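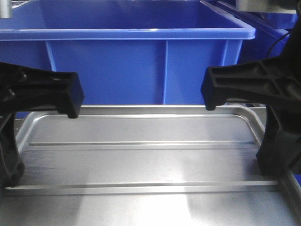 The two-armed cell at Pirnholm starts at six in the morning, and the first hour belongs to Justinas Jõgi and a rag. He wipes the gripper fingers, looks over the cables and then runs each arm to its home position by itself before he lets them work as a pair.

The cell handles metal trays. One arm takes the left rim, the other takes the right, and the trouble begins if they disagree. A tray gripped slightly skewed will twist as it lifts, and over a shift that wears the fingertips on one side. Jõgi changes the fingers every 2,000 cycles. The maker, Zeso, allows more, but he found in November that the grip had begun to slip well before that.

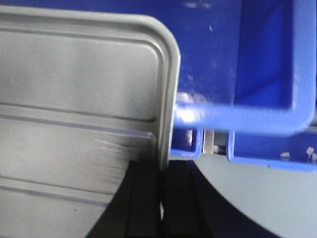 Azucena Ventura thinks he changes them too soon. Her own cell, at the Daso plant, runs the same fingers until the weekly check shows a fault, and she says the money is better spent on spare cables.

Jõgi has heard this before and keeps a box of both. Cables are the second item on his sheet. They need enough slack for the wrist to turn fully, but a loop that hangs too low can catch on a rim. He moves each wrist through 90 degrees by hand and watches the loop – if it pulls tight anywhere, the clip gets moved. 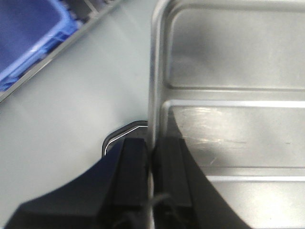

After the cables come the grip points. He closes one gripper on the tray wall at low force, tries to shift the tray with his thumb, and raises the force a step at a time until it holds. The usual setting is 56 on the controller's scale. Anything over 60 marks the rim, and marked trays come back.

The values go into a paper notebook as well as the controller, a habit left over from a software update that wiped the lot. 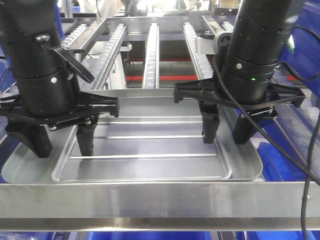
How long does it take to set up again after a finger change? Most of a morning, if both arms are done together, and the bulk of that goes on teaching the grip points again.

Jõgi does the left arm first. The right one is next due before the end of the month, and the new fingers are already on his shelf.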